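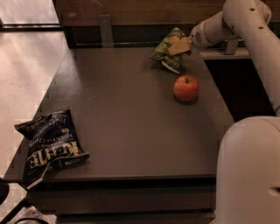
濃褐色の卓上に置かれたKETTLEのポテトチップスの袋

メインページ　最近の更新　おまかせ表示　索引　ヘルプ

ブラカルド穀物倉庫

ブラカルド穀物倉庫（英: Brakard Granary）は、ルルカム(Lurcombe)の旧市街北縁、ンガウ川(Ngau)左岸に所在する石造の倉庫建築である。17世紀前半に市の備蓄穀物を収める目的で建設され、19世紀後半まで本来の用途に供された。現在は1階が市の公文書の収蔵室、2階が展示室として使用されている。身廊状の広い内部空間と、当初材を多く残す小屋組で知られる。

名称

「ブラカルド」は倉庫の敷地となった段丘面の旧地名に由来する。建設期の会計簿では単に「川の倉」と記されており、現在の名称が文書に現れるのは18世紀に入ってからである。地元では長く「塩倉」とも呼ばれたが、塩が保管されたのは東端の1区画のみで、期間も短い。

歴史

建設以前

敷地には中世の市壁に付属する武器庫があった。基礎の一部は現存建物の北壁下に残り、下部の石積みが上部より粗く、目地の幅も一定しないことから識別できる。武器庫は火災で失われ、その後しばらく石材置場として用いられた。

建設

市は二度の凶作を受けて備蓄制度を改め、それまで民家や教会の屋根裏に分散していた穀物を一か所に集めることとした。工事は西端から始められ、東へ順次延長された。西側と東側で窓の割付けが異なるのはこのためで、中央やや東寄りの外壁には縦方向の継目が認められる。石材は上流のブラティス(Bratis)の採石場から川舟で運ばれた淡黄色の石灰岩である。会計簿には舟1,204艘分の石材費が記載されているが、このうちどれだけが倉庫に用いられ、どれだけが同時期の護岸工事に充てられたかは区別されていない。

18世紀から19世紀

18世紀中頃に屋根が葺き替えられ、当初のこけら板は粘板岩に改められた。荷重の増加に対応するため、小屋組の中央列に添え柱が加えられている。1階東端には塩の保管のため煉瓦の間仕切壁が設けられたが、塩分による壁体の劣化が進み、19世紀初頭に撤去された。南東隅の石材表面に見られる剥離は、この時期の塩害によるものとされる。

鉄道の開通に伴い穀物の流通経路が変わると、川に面した倉庫の利用は減少した。市は備蓄制度を廃止し、建物を馬具と消防器具の置場に転用した。1階南面の大型の開口部3か所のうち中央のものは、この時に消防用馬車の出入りのため拡幅されたものである。

20世紀以降

20世紀前半には一時、印刷所の用紙倉庫として貸し出された。戦後は長く空き家となり、北側の軒が部分的に崩落した。解体が検討されたものの実施には至らず、後に市の保存建造物に指定された。修理工事は小屋組の解体調査から着手され、腐朽した陸梁の端部を新材で継ぎ、そのほかの部材は原則として旧位置に戻された。2002年10月7日に展示室が公開された。

建築

平面および規模

平面は東西に長い長方形で、床面積は各階を合わせ3,586平方メートルである。内部は2列の柱列によって三廊に分かれ、中央の廊が最も広い。階段は西端の螺旋階段と、東端に後補された直階段からなる。1階床は石敷き、2階床は厚板張りで、2階床板には穀物を階下へ落とすための方形の孔が中央廊に沿って設けられていた。孔の大半は修理前に塞がれていたが、西端の1か所が復旧されている。

壁体

外壁は内外両面に切石を積み、中間に割石と石灰モルタルを充填した三層構造である。壁厚は1階で最も大きく、2階で内側に段を設けて減じ、この段に床梁の端部を載せる。隅部には外面より突出する大型の隅石を用いる。控壁は北面のみにあり、河岸の地盤が軟弱な側を補強したものと解されている。

開口部

窓は小さく、横長で、通風を目的として上下2段に配列される。窓枠は内側へ広がる朝顔形の断面をもち、鉄格子は当初のものが北面に残る。ガラスは本来用いられず、木製の鎧戸のみで開閉した。現在の内側のガラス戸は展示室の設置に際して加えられたもので、既存の石材に固定せず自立する枠に納められている。西妻の頂部には荷揚げ用の張出し梁があり、滑車を失っているが軸受の金物は現存する。

小屋組

小屋組はオーク材の対束小屋組で、各組には組立順を示すローマ数字の番付が刻まれている。番付は西から東へ進むが、継目の位置で一度数え直されており、工期が二つに分かれることを裏付ける。仕口は込栓で固定され、当初部分に鉄物は用いられない。18世紀の添え柱には針葉樹材が使われており、色調と加工痕の違いにより容易に判別される。

収容能力

市の規程では、満載時の収容量は3,000袋を超えるものとされた。ただし袋の容量は時期により改定されており、他都市の倉庫との直接の比較には適さない。穀物は2階に薄く広げて乾燥させた後、孔から1階に落として袋詰めされた。床梁の間隔が1階より2階で狭いのは、ばら積みの荷重を想定したためと考えられている。

周辺

南側の石敷きの広場は、かつて計量所が置かれた場所である。計量所の建物は現存しないが、秤の基壇が地表に残る。北側の護岸には係留環を備えた石段があり、下段は増水時に水没する。広場の東を通る道路は市壁の濠を埋め立てたもので、倉庫の東妻はこの道路に対してわずかに斜行する。

評価

同地域の倉庫建築の多くが19世紀に商業用途へ改造されたのに対し、本建物は間仕切りの少ない当初の内部形式をよく保つ。一方、2階展示室の照明設備については、小屋組の観察を妨げるとの指摘がある。武器庫の基礎との関係は北壁の一部でしか調査されておらず、南壁の下に同様の遺構が存在するかどうかは明らかになっていない。

関連項目

ルルカムの市壁
ブラティス採石場
ンガウ川の護岸
対束小屋組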